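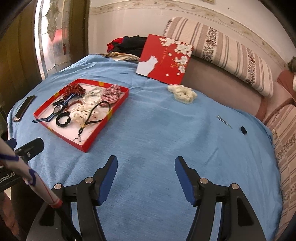
Slide 1. Blue cloth, round surface.

Morning everyone. I'm Su-bin Kang, I have two boys at Ernedstead Elementary, and I was asked to talk for ten minutes on getting kids to tell you about their day. I said yes in January, when May looked far off.

(Wait for the coffee line to sit down.)

Start with the car ride. My younger one gets in, I ask how school was, he says fine. I ask what he did, he says nothing. Seven hours of nothing, five days a week, and they still send home a supply list.

Show of hands: who got "nothing" yesterday? Keep them up if you asked again. Keep them up if that helped.

Slide 2. The wrong question

"How was your day" is a performance review. I wouldn't answer it either. My husband asks me and I say "fine" and go look in the fridge.

What worked at our house was asking small and slightly nosy. Who got in trouble at lunch. What did the substitute get wrong. Did anyone throw up. (Pause. Someone always has a story.) One question about vomit got me 33 minutes on the seating politics of second grade, and I learned he'd been eating alone on the days his friend had speech.

Slide 3. Timing

Wait. Give them food first, then don't look at them. Dishes are good. Driving is good after the first few blocks. Bedtime is excellent if you don't mind it running until 9:30, and I do mind, but I take what I can get.

Tell the Yevhen story here. Yevhen Fedoruk, our neighbor, has a teenager who speaks only while the dog is being walked. The dog is now very fit. Yevhen says he has heard more on that sidewalk than in two years of family dinners. Don't do the dog voice, it went badly at rehearsal.

Slide 4. When they do talk

Shut up. This is the hard slide. I've fixed problems my son was only mentioning. I once drafted an email to Mrs. Wang before he'd finished the sentence, and the sentence ended with "but then we made up."

Ask: do you want help, or do you want me to listen? He picks listening most of the time. I find this insulting and go along with it.

Skip slide 5 if we're past 10:15.

Questions. If no one has any, ask who threw up.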